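Skeltthorpe Help Exchange
Home | Ask | Browse | Kitchen | Garden | Gadgets | Log in

Can a robot arm clear the table yet, or am I dreaming?

Carolina Garcia

My brother-in-law came round for tea in November and spent the whole evening telling us we'd be mad to buy another dishwasher. Ours has packed up, the repair man wants more than I paid for it, and a decent new one is 700 pounds with fitting. Save up, he says, put 2,000 pounds by, and in a year or two you'll have an arm on the worktop that clears the table, rinses everything and puts it away. He's very sure of himself, but then he was very sure about the hot tub.

I've got six people to feed most nights and bad wrists, so I'd love it to be true. I don't need it to cook. I just want the plates off the table and the sauce back in the cupboard.

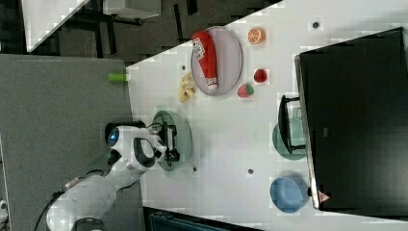 What I can't work out is how it would know what to do with each thing. A plate is easy enough for me because I've picked up thousands of them, and I don't think about the fact that it's flat and the edge is barely off the table. Then there's all the bits that get left on top. My lot never put anything back, so a ketchup bottle lying on its side on a plate is what I find every single night, and you can't stack that with the rest. Would a machine take the bottle off first? Would it know to? And does anyone have one doing real jobs at home, or is it all just clips on the internet?

Boris Baláž

Hi Carolina, I worked on packing lines at Pitine for years and looked after the arms there, so I'll have a go. Short version – buy the dishwasher.

The longer version is that arms are brilliant when the same thing turns up in the same place facing the same way. We had one that moved 700 trays a shift and never grumbled. Shove the trays over by a thumb's width, though, and somebody had to go and sort it out. A kitchen is all thumb's widths! Newer ones do look for things with cameras and they're miles better than ours were, but better still means you'd be standing there watching it, and you might as well be doing the plates.
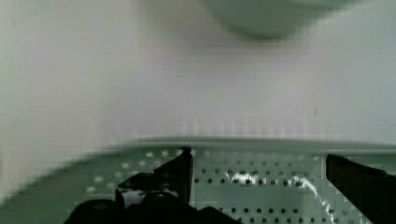 Gripping is one headache and seeing is the other, and I'd say people forget the second. Shiny things were the worst for us. Anything glossy under strong lights gives you a white patch where the camera ought to be getting a nice clear edge or pattern, and it moves when you move. Look at the glare running across the holes in that green tray and you'll see what I mean, you lose several rows of them. You or I would ignore it without thinking. Software can be taught to cope, but you've also got see-through glasses, wet cutlery, and forks that hide under things.

As for your bottle, yes, some of them could lift it off first if they'd been shown enough bottles on enough plates. Whether it would be right every night with six people's mess is another matter, and I wouldn't trust one with my good glasses. A colander I might let it try. It's got handles at the ends, a rim to get hold of, and no great drama if it's dropped.

If your wrists are bad I'd look at a model with a top rack that slides right out, and get lighter plates. Boring, I know, but my mum did both and she's much happier.
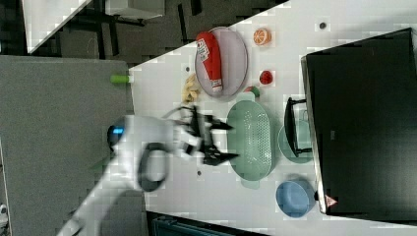 mao_of_rarnent

robot hoover is ok. got one, gets stuck on the rug but does the hall fine. never seen an arm in anyones house and wouldnt want one near my cat. also check the filter on your old dishwasher before you bin it, mine was "broken" for a month and it was a bit of label

Carolina Garcia

Thanks both. Filter's been checked, sadly, it's the pump. I've read Boris's bit out to my brother-in-law and he says give it a year. He can come and wash up in the meantime. Boris, is the sliding top rack something I ask for by name, or do they all have them now?

Boris Baláž

Not all of them. Go into a shop and pull the racks out yourself, some catch halfway and you'd hate that with sore wrists. Try it with a few plates in if they'll let you.

Contact us | House rules | © Skeltthorpe Help Exchange | Back to top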